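Kitchen work without a kitchen

Tornlow opened its simulation laboratory at Cunton to visitors on 6 November 2019

The building at Cunton has two robots in it, both bolted to steel frames, and on the open day both were switched off. Most of the work Tornlow does on household manipulation is now carried out in software. Visitors were given chairs in front of a wall display, a printed sheet of joint limits, and a morning of rendered worktop.

The worktop belongs to a task set called Whitelaw, which covers simple domestic handling: crockery, small containers, bread, a board, a wire rack. The arms, the surface and every item on it exist as geometry with mass and friction assigned. The two views below come from the Whitelaw worktop.

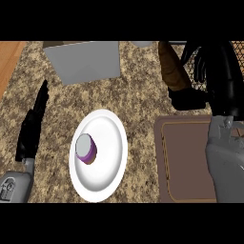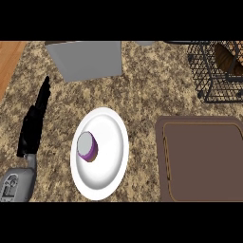

Purple cylinder on the white plate in both views; the right arm shows only in the first.

One visitor, who had come expecting hardware, asked whether any of this counted as a robot demonstration at all, and said that a plate which cannot break teaches a machine very little about plates. The presenter agreed with the second half of the remark. Rigid bodies in Whitelaw do not chip or shatter. A plate driven into the granite at speed records a contact force, and the run is marked as failed if the force passes a set threshold. Whether that is an adequate stand-in for breakage depends on where the threshold is put, and the laboratory has moved it twice.

That exchange set the tone for the rest of the session, which was more candid than these events tend to be. The figures were put up early. The set held 838 recorded runs at the time of the visit, each of them driven by a person holding a pair of hand controllers. The operator sees the worktop much as the visitors did, and the arms follow the controllers with a short delay. Failed runs are kept and labelled. A learned controller is then trained on the recordings and tested on layouts it has not met.

Test layouts are made by shifting the objects before the run begins. Positions and headings are drawn from a fixed range, and items that would overlap are drawn again. On the day the controller was given 20 attempts at one transfer task, with a small container to be picked up and set down on a marked area. It failed six of them. Four failures were grasps that closed too early, one was a collision between the wrist and a plate rim, and the last could not be explained from the log.

Early closing was discussed at some length. The controller decides when to shut the fingers from camera input, and a short cylinder lying over at an angle looks rather different from the same cylinder standing up. If the training runs contain few examples of the tilted case, the estimate of depth drifts, and the fingers meet ahead of the wall they are meant to grip. The usual remedy is more data. The laboratory also has a second one under trial, in which the fingers close in stages and check for contact at each stage. It costs time on every grasp, including the easy ones.

Two-arm work is harder again. With a single arm, a pause does no harm. With two, one arm may be keeping an object steady while the other approaches it, and a pause in either changes what the other should do. Operators handle this without thinking. The learned controller has to infer it from the recordings, and in August it was still prone to letting both arms wait for each other until the run timed out. The presenter showed one such run at full length. It is dull to watch and was probably the most useful item of the morning.

The rendering drew several questions. Speckled stone was chosen on purpose, as a plain surface makes it too easy to separate objects from their background. Wire mesh is included for a similar reason: anything seen through it is broken into small patches, and a vision system trained only on solid shapes copes badly. The physics of the mesh is much simplified. For collision purposes the rack is a handful of flat panels, so a finger that looks as if it should pass through a gap will be stopped by it. Visitors from the mechanical side objected to this, and were told that full mesh contact had been tried and slowed each run too far to be practical.

Transfer to real machines is handled by a separate group under the name Natomcombe. It takes controllers trained on Whitelaw and loads them on to the pair of arms in the next room, with a purchased worktop and ordinary crockery. No Natomcombe results were presented. The group's position is that the numbers are not yet stable between one day and the next, with lighting and gripper wear both under suspicion, and that a figure given now would have to be withdrawn later.

After the break, visitors could drive the arms themselves. The controllers are light and the mapping is direct, but the lack of any force at the hand takes some getting used to. My own first attempt pushed a plate sideways off its mark before I had noticed contact. The second was slower and ended with the container roughly where it should have been, tipped over. Both were logged, and neither will go into the set, as visitor runs are stored apart from those of trained operators.

The closing talk dealt with storage formats and with the interval between control updates, which Tornlow intends to shorten. A change of interval means that older recordings must be resampled, and the staff have yet to settle whether resampled runs should be mixed with new ones or held back for comparison. The printed sheet of joint limits was corrected by hand before visitors left, two of the wrist values having been swapped.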